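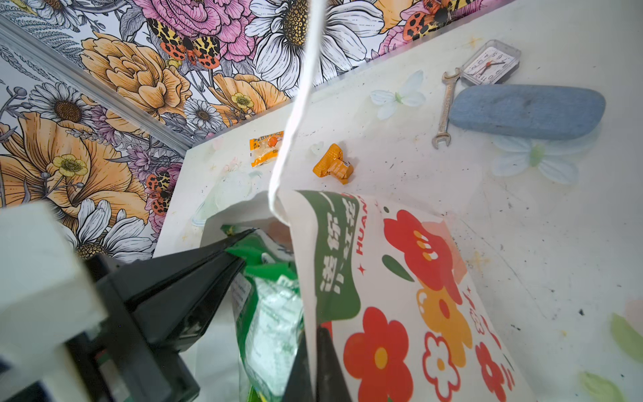
A restaurant sells two things at once, the food and the room it is eaten in, and the bill covers both. This chapter deals with how small restaurants decide what to put on the menu and what to charge for it. Packaging is the simplest place to begin. A paper bag printed with bold flowers costs more than a plain one, and a takeaway business must recover that cost somewhere in its prices.

The main case is Datuvar, a noodle restaurant with 15 dishes on its menu. In its first September it served 1,413 meals, of which 261 were taken away. Its owners had planned for the reverse – a busy counter and a quiet dining room.

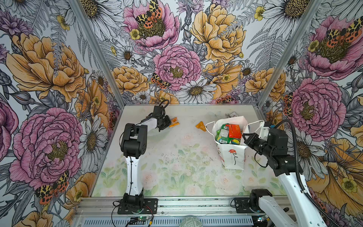 Decoration is a fixed cost, paid once and spread over every meal served. Datuvar spent 900 pounds on its walls, while Rusetti, two streets away, left its own bare. A print with large pink and mustard-yellow peonies sets a mood before the menu is opened, and diners may accept a slightly higher price as a result. Section 2 looks at how far this effect can be relied upon.

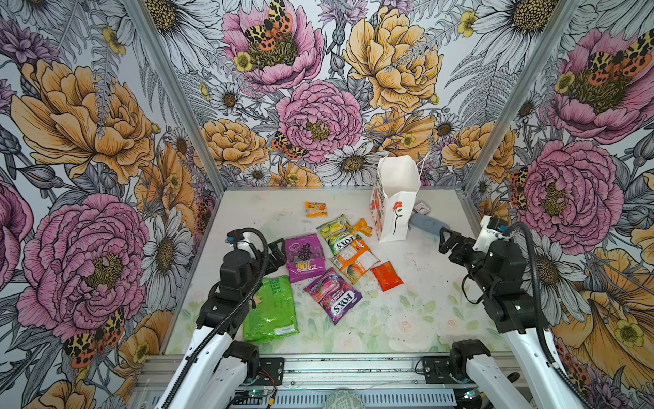 Reading time: 15 minutes

Before you start, find the menus of two restaurants near you. Note the cheapest and dearest main course on each. You will need these figures for the exercise on Hlongwane, a grill house which changes its prices every season.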